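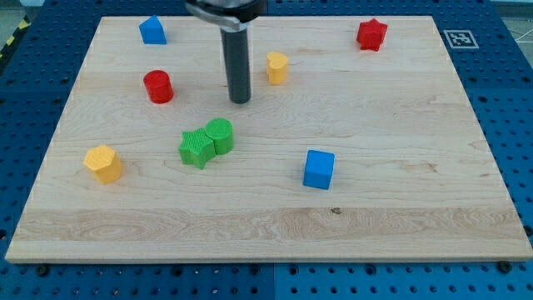
How many blocks should I put out for a sorting activity?

Start with a small handful, fewer than you think you need, and make sure at least two of them share a color and at least two share a shape. You can always add more once the kids get going. With a huge pile, a four-year-old will mostly build a tower or knock one over.

OK, so that's the question I get every single time I teach this unit, which is why it goes at the top of the handout now. These are my notes for week 4 of Early Math Materials, the Bowen evening section. Bring them on Thursday, I don't print extras anymore (the copier in our hallway is a whole saga).

What we mean by an attribute

An attribute is anything about an object that you could sort by. Color and shape are the two everybody names first. Then somebody says size, and after a pause somebody says thickness, or texture, or whether it rolls. Write all of these down when your kids say them, even the odd ones. I once had a child sort a tray into "birthday" and "not birthday" and I still think it was a perfectly good sort, because she could put a new block in the right group and tell me why.

Last week's reading used the word "classification" a lot. Same idea. I'll say sorting in class and you can write either one on the quiz.

Back to the mixed set on the board at the start of the handout. There's a red star and a green star, and there's a red cylinder and a green cylinder. I love that little foursome! Sort by color and the two reds go together. Sort by shape and the two stars go together. Each block gets a new partner when the rule changes, and that is the whole lesson in four pieces of toy. Then you have the yellow heart and the blue house-shaped block, and those two get interesting once your rule is shape, because where do they go? Some kids give each one its own group. Some make a "leftovers" group. Let them argue it out before you jump in.

About that blue one. Kids will call it a house and they should! It's also a pentagon, five sides, and most children have only ever met the regular kind with all the sides equal, so the house shape throws them. Trace around it with a finger together and count the sides out loud. I don't correct "house," I just say "house" and "pentagon" in the same breath until both words stick.

Cylinders are the other vocabulary headache. Standing upright and seen from above, a cylinder looks like a circle, and half the room will call it one. Lay it on its side, give it a push, ask if a circle drawn on paper could do that. (Have somebody guarding the edge of the table.)

Setting up

Use a plain surface. I like a pale wooden board because the colors stand out against it and because it tells the kids where the work happens. Patterned rugs and busy tablecloths are miserable for this. Scatter the pieces with space between them and don't line them up by color ahead of time, or you've done the sort yourself. A couple of blocks touching is fine, and some kids will take it as a hint and decide those two "go together," so ask them what the rule would be.

Plan on 20 minutes, cleanup included. Past that I lose them, and I lose me.

What to say, and what to keep to yourself

Good openers: "Tell me about this one." "What's the same about these?" "Could it go anywhere else?"

Try to skip "Put all the red ones here." It's a fine listening task but the thinking is already done. I catch myself saying it constantly, so don't feel bad.

When a child finishes, mix everything back up and ask for a different way. The second sort is much harder than the first and it's the one I want you to write notes on. If they get stuck, pick up the red star and the green star, hold them side by side, and wait. Longer than is comfortable.

For next time

Do the activity with one child, or a willing cousin, and write it up in 700 words or less. Tell me which rule they used first, whether they could switch, and one thing they said word for word. The Pliltance observation sheet is fine to use if you like boxes, I don't require it. Upload to Hevum before class please, not during.

Also read the chapter on patterns, skip the section on calendars.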